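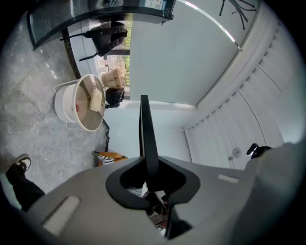

Sore Feet and Good Shoes: An Afternoon With Iqra Naqvi

I had been trying to pin Iqra Naqvi down since February. She runs Ullus, the shoe repair shop on the corner by the post office, and every time I called she was either gluing something or waiting for something to finish gluing. In the end I just showed up at four with a bag of cinnamon rolls and my own worst pair of boots, and she put me on the customer stool and kept working while we talked.

I should say up front that I knew close to nothing about shoes before this. I buy them, I wear them until they hurt, I feel guilty, I buy more. Iqra looked at my boots for maybe four seconds and said, "You walk on the outside of your left foot and you never untie these." Both true! I hadn't even sat down properly.

How she got here

She grew up over a tailor's shop and figured she would end up doing alterations like everybody else in the family. Shoes came in sideways. A cousin needed someone to mind the counter at a heel bar one summer, and the man who owned it let her practice on the pairs that never got picked up.

"There was a shelf in the back, all the shoes people forgot," she told me. "He said, take them apart, put them back, I don't care what happens to them. So I took apart every shoe on that shelf. I learned more from the ugly ones. A nice shoe is made the way you expect. With an ugly shoe you open it up and go, oh, who did this to you?"

She stayed three years, then went off and worked at Hondis, a small boot workshop out in Sestitz, where she did nothing but soles for the first winter. I asked if that was boring. She thought about it for a while, scraping old cement off a heel.

"The first month, yes. After that you start to hear it. You pull a stitch and there's a sound when it's right. I know that's a weird thing to say. My sister does payroll and she says the same about spreadsheets, so maybe it's just what happens to people."

The shop was called Ullus before she took it over and she never changed the name. The sign was already painted, and she had rent to pay. People call her Mrs. Ullus on the phone and she answers to it.

The boots from 1851

I'd heard a story about some very old boots, so of course I asked. She laughed and got out a folder of notes. A family had come in with a pair their relatives had always dated to 1851, wrapped in a pillowcase, and wanted to know if their son could wear them to his wedding.

"I said, he can wear them if he stands still." She held her hands apart to show me how narrow they were. "The leather on the top was fine, really, somebody had taken care of it. The thread was done. You'd put your weight down and every hole along the bottom would turn into one long hole. And there was hardly any difference between the left and the right, so his toes would have hated him."

So what did she do?

"Cleaned them, fed the leather, made two wooden forms so they'd hold their shape, and told them to put the boots on the cake table. They sent me a piece of the cake."

She didn't charge for the opinion. She did charge for the forms, and she'd like it known that the forms took her longer than any resole she did that month.

What to bring in and what to let go

This is the part I wanted for myself, so I pushed her a bit. How do you know when a shoe is worth fixing?

Iqra doesn't love the question. People want a price where it stops making sense, she says, and she doesn't have one. What she does is press her thumb into the upper, near where the toes bend. If the material gives and comes back, there's something to work with. If it stays creased, or little flakes come off on her thumb, she'll tell you to say goodbye.

"The bottom of a shoe is supposed to wear out. That's its job. I can give you a new bottom over and over. When the top goes, I can patch it, and the patch will look like a patch, and if you're okay with that then great, so am I."

I asked about sneakers. I'd assumed she would turn up her nose, and she got more excited than she had about anything else all afternoon (including the cinnamon rolls, which were very good).

"I love sneakers! Everybody thinks they can't be fixed. Half the time it's glue. The front of the sole comes loose, the person trips one time on the stairs, and they throw it away. Bring it to me! Bring it the first week it starts talking." Talking is what she calls it when the toe opens and closes as you walk. She did an impression of it with her hand, which I can't reproduce here, but it was excellent.

What she can't do much for is a foam midsole that has gone flat. From the outside it may look brand new. She has you set the shoe on a table and push down on the heel with two fingers, and if it feels like pushing on the table, your knees are doing the work the foam used to do. Plenty of white-soled shoes come to her because the edges have turned yellow, and she'll clean them up, but she always does the two-finger thing first.

"I've had people mad at me about it. They came in for a cleaning and I tell them the shoe is finished. But then they come back and say their back feels better, so."

Laces, heels and other small complaints

I promised I'd pass on a few of her smaller opinions, and she has a lot of them.

Untie your shoes. She brought this up again and looked at my boots while she said it. Stepping on the back of the heel to get out of a shoe crushes the stiff piece inside, and putting in a new one means opening the whole back. Get a shoehorn. She sells them, but she'd be just as happy if you used a spoon.

Don't put wet shoes on a radiator. Crumple up some paper, stuff it in, change it when it's damp, and leave them in a corner overnight. She was very firm on this one. There's a pair of hiking boots under her counter that somebody dried on a stove, and she keeps them to show people. They're about as flexible as a loaf of old bread.

Get heels done early. Once you've worn through the rubber and into the part above it, the job is bigger and so is the bill. She'd like to see people twice as often for half as much work, and she admits that's a terrible way to run a business.

And if you can, have two pairs going and switch off. I told her that sounded like advice from someone who sells shoes. "I don't sell shoes," she said. "I sell laces and polish and bad news."

The machine she won't replace

Along the back wall is the big stitcher, a Hordiienko, green paint worn down to metal wherever a hand would rest. It came with the shop. The maker closed up long ago and there are no parts, so when something breaks she has it made by a guy who mostly works on tractors. The plate on the side is stamped 1656. I got very excited about that for a second before she explained it was the serial number.

"Everybody does that," she said kindly.

She has been offered newer ones. A salesman came by last fall with a brochure and stood around for an hour, and she was tempted, mostly by the light. The newer ones have a good light built in. Then she went out and bought a clip-on lamp and that was the end of it.

I asked her to run it for me, and she did a few inches on a scrap of sole. It's loud! It sounds like someone dropping forks down a staircase in perfect time. She leaned in a little while it ran, head tilted, and I remembered what she'd said about listening for the stitch. I couldn't hear a thing besides forks.

Who comes in

Mornings are dancers and nurses, she says, and late afternoons are people on their way home who've had the shoes in the trunk of the car for weeks. There's a mail carrier who is on his sixth set of soles on the same uppers. There's a woman who brings in her father's brogues every spring to be polished, though he isn't around to wear them, and Iqra polishes them and they talk about the weather.

I wondered if she was training anyone. She's 31 steps from the bus stop, she said, and you'd think somebody would wander in and ask. A high school kid did come for part of last summer and was good with his hands and dreadful with the phone. He's thinking it over. She has started putting the unclaimed pairs on a shelf in the back for him, just in case.

By then it was getting dark and two customers were waiting behind me. She had finished the heels on somebody's loafers while we talked, plus a zipper, plus most of a roll. I asked about my boots. She pushed her thumb into the leather over the toes, twice, and then wrote me a ticket.

They'll be ready after the weekend. She wrote "UNTIE THEM" on the ticket and underlined it.

Ullus opens at nine and closes when the last thing is dry. Cash or card, and she'd appreciate it if you knocked the mud off first.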